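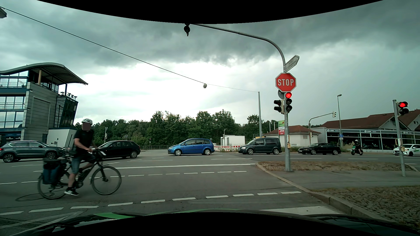 Clause 7 of the Trinindale draft still lets the planner treat a STOP sign as void whenever a traffic light is fitted to the same post. I would keep the sign in the map as a fallback. With the red lamp lit directly under the sign, the light governs; if all lamps fail, the sign must apply at once. A cyclist crossing ahead holds the vehicle in either case.

In November the Ostell list wrote:
> Lamp state unknown for 300 ms: proceed on last
> known state. Sign data may be dropped.

I object to both sentences. Replace with "unknown is treated as red".

Aitken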